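Cornberg Self Storage, Tammont Road site
Quarterly walk-round, December
Checklist with comments. Pass / Fail / See note

1. Perimeter fence and gate
Pass. Gate closes fully. The keypad cover is cracked again, third quarter running, and the last report had it down as "replaced".

2. Gate timer
See note. Sign says access ends at 8 pm. The gate let me in at 8.25 pm on a code that should have stopped working. Mistmont, who fitted it, say the clock drifts. I'd like to see that in writing.

3. Corridor lighting, ground floor
Pass, mostly. Sensor outside unit 48 takes so long to wake that a customer would be halfway along in the dark.

4. Corridor lighting, upper floor
Pass.

5. Fire doors
Fail. The door by unit 216 was wedged open with a folded mat. I took the mat away and it was back within the hour. A notice has been suggested. There is already a notice.

6. Extinguishers
Pass. Tags in date, pins in place. I did wonder how every tag came to be signed in the same pen at the same time of day. 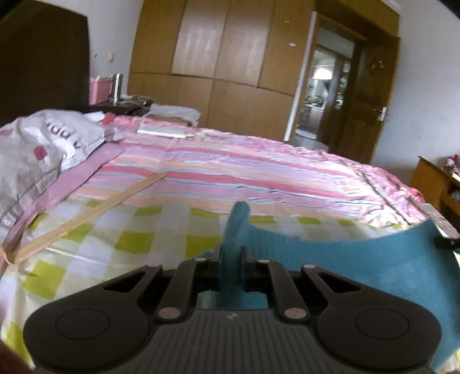 7. Goods lift
See note. Plate gives 800 kg. The laminated card next to it gives a different figure, so one of them is wrong and people will believe whichever suits their wardrobe. Card to come down until Yordanov Lifts confirm.

8. Damp
Fail in the back row. The meter supplied reads the same on a wet wall as on my sleeve, so I have gone by the smell and the staining under the gutter joint. "Climate controlled" should come off the leaflet for these units.

9. Pest traps
Pass. All empty. Bait looked untouched and very dusty, so I wouldn't read much into that.

10. Trolleys
Two with flat tyres, one with no brake. Fail the one with no brake and lock it away.

11. Empty units, locks and latches
Pass on those opened. The key for the end unit was not on the board.

12. Actions from last quarter
Four marked complete. I could find evidence of one, the new bulb over the loading bay.

Overall: not signed off. Items 5, 7 and 10 before the end of the month, and photos of the finished work, please.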